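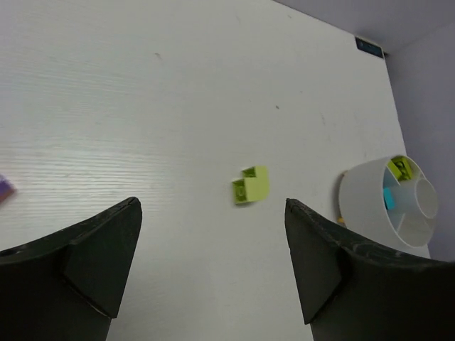 Sixteen years is a long time to wait for a rye, according to Gintarė Lukoševičius, and longer still at $563 a bottle. Lamow Distilling will ship its 16-Year-Old Vestach Straight Rye in July, and the price has already had more discussion than the whiskey.

The release comes to 3,943 bottles, all cask strength, drawn from 33 barrels that sat on the top floor of the Liepiņa warehouse. Lamow calls the supply "generous" – a word last heard from the distillery when it raised the price of its tour.

Stores will get their allotments through the distributor Odex. Buyers are limited to one bottle each. The wooden box is extra.

Posted 2024-01-31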